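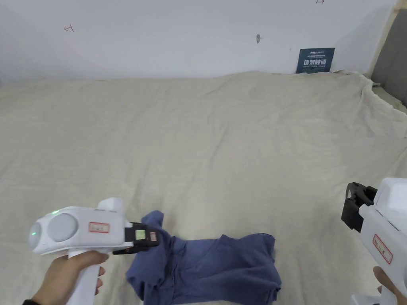
Cream sheet, white wall, red marks.

Skumus: API mocking and contract checks

Skumus is a tool that pretends to be the services your code depends on. You tell it what a service should answer, it answers that way, and your tests run without waiting for another team's server to wake up. Most people call this mocking. Our old sales sheet called it "service virtualization," and we have taken that off because customers kept asking what it meant.

We are wary of this whole class of tool, and we sell one. A mock is a guess about how another system behaves. If the guess is wrong, your tests pass and your release breaks, and you find out from a customer. Plenty of products skip over that part. We built Skumus mostly to deal with it. 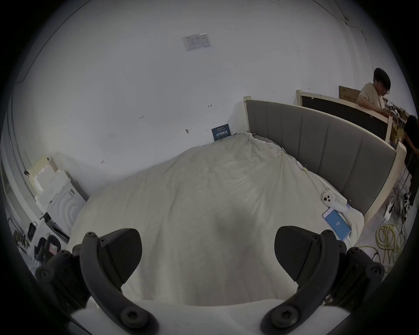

By the Skumus product desk, Plesau

What it does

You write each mock as a short text file that lives next to your code. The file lists the request, the reply, and how long the reply should take. Skumus reads the folder at startup and listens on whatever port you give it. Change a file and the mock changes on the next call, no restart.

Every mock can be tied to a contract. When it is, Skumus sends the same request to the real service on a schedule you pick and compares the two replies. If the real one has a new field, a missing field, or a number where there used to be text, the mock is marked stale and your build can be set to fail. Turn this on. A mock with no contract behind it is fine for a demo, and we would not trust it much past that.

What it doesn't do

It will not record your traffic and hand you a finished test suite. There is a record mode, and it gives you a first draft full of session tokens and old timestamps that somebody has to clean up. It is also no load testing tool. Skumus will hold 3000 requests a minute on one ordinary machine, and if you need more than that you are measuring the mock and learning very little about your own code.

Swai, the add-on that suggests mocks from an API spec, is still in beta. Its guesses are decent for simple lookups and poor for anything with login steps. Check them by hand. 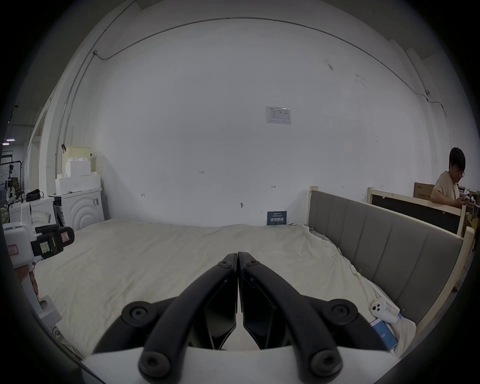

Stale marks can be noisy in the first week. Real services drift more than their owners think, and a field that nothing reads will still trip the check. You can tell a contract to ignore named fields -- do it sparingly, or you are back to guessing.

Plans

Single: one user, up to 32 mocks, no contract checks. Free.
Team: up to 500 mocks, contract checks, shared folders.
Hernden: self-hosted, no limit on mocks, runs with no outside connection. Minimum 100 seats.

The trial is the full Team plan and ends in January whether or not you have made up your mind. Mock files are plain text and stay yours if you leave.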